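The arm is the cheap bit

07/12/2021

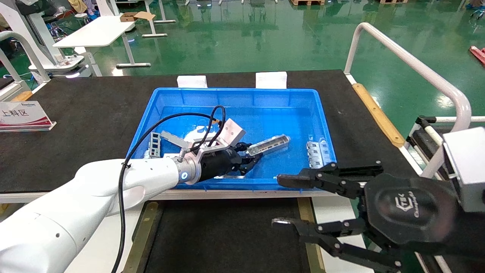 December is when the equipment requests come round at Mundby, and every one I have ever read gives the robot a page to itself and the rest of the job a line called "sundries". I have come to think the sundries should get the page. Take metal brackets out of a blue plastic tote, a job so dull that people assume it must be simple to cost. The arm is in every quote, bold type, free delivery. Then look at what the arm needs around it: a gripper whose fingers can close on a long, thin strip of slotted sheet metal, a cable with enough slack to loop up over the bin and back down to the tool, a table, a sign to say this is the loading area, and a couple of white blocks behind the tote. I have never seen white blocks on a quotation.

At Clernton, where I did the budgets before this, we put 15 per cent aside for what the form called integration. It was gone before we had agreed where the table went. The supplier, Groren, was perfectly polite about it and sent a second invoice, then a third - all of them fair, which was the annoying part.

My proposal is dull. Price the bin first. How many kinds of part go in it, how shiny are they, do they arrive stacked or in a heap, and who fills it at six in the morning? If you can't answer that on one side of paper, you aren't ready to choose an arm, however nice the brochure.

Then ask for 12 months of running costs, including spare fingers, spare cables and the hours of whoever gets called over when it stops. Ní Mhurchú, the small consultancy we use, charges us 100 pounds an hour to ask these questions, and I have started asking them myself for nothing.

This year's form still has one line for sundries. I have stapled two pages to it.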